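Tierney Legal Aid is looking for a part-time intake coordinator for its Sollevell office. The office gives free civil legal help to tenants, older adults and people dealing with debt or benefit problems.

The coordinator answers the intake line, screens callers for income and case type, and books them with a staff attorney or one of our 100 pro bono lawyers. Last year the office took in 2000 requests for help. Most were about eviction notices.

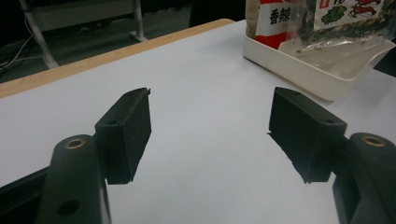 Shifts run 4 hours, mornings or afternoons, and we can usually work around a class schedule. You will be trained on our case system and will sit in on calls with a senior coordinator before taking your own. The job reports to the managing attorney.

Applicants need 2 years of office or call center work. A law degree is not required. Spanish is a plus. Pay is hourly and depends on experience, with paid sick leave from the first month.

To apply, send a resume and a short cover letter to the Sollevell office, Amalora Building, second floor. Please say which shift you prefer. We will review applications through December and call those selected for an interview.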